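Subject: Re: Reserves match against Nerley, selection and scoring

On Tue, the club secretary wrote:
> The league has asked us to confirm the Nerley scorecard before the end of April.
> Our book says they made 306 all out, their book says 303. Can anybody who
> was scoring look at it again? I also want opinions on the second eleven captain.

Hello all,

I was scoring from tea until the close, so I have looked at my sheets again. The difference is in the 33rd over. The umpire signalled three leg byes, I wrote them down, and the Nerley scorer was at that moment changing his pen. He agreed with me afterwards, but I think he did not correct his book. The bowling figures are the same in both books, so only the extras must be changed. I am for sending 306 to the league.

On the captain I have a stronger opinion. We lost by 81 runs, and the batting was poor, but the field was set badly the whole afternoon. There was no third man until they had already taken many boundaries there. I do not say he must be dropped from the side — he is still our best bat, with 1,297 runs over the last two seasons. I say only that he bats better when he has no other worries.
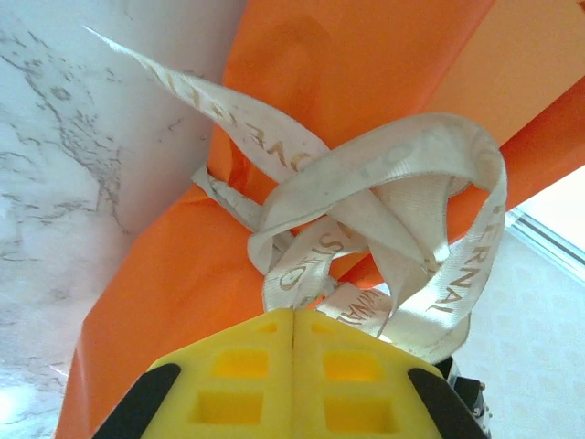 SECOND ELEVEN / FIXTURES

The away match at Curach is still on, with an earlier start, 12.30. Their ground has a short boundary on the river side, and last year we put our slow bowlers on from the wrong end. Please can we discuss this before the toss and not after it.

Zudville have asked to move their match by one week. I have no objection, but we would then play twice in three days and I can be available for one of them only. Somebody else would have to take the book.

I can bring the sheets to nets if you want to compare them.

Regards,
Đorđević
(scorer, second eleven)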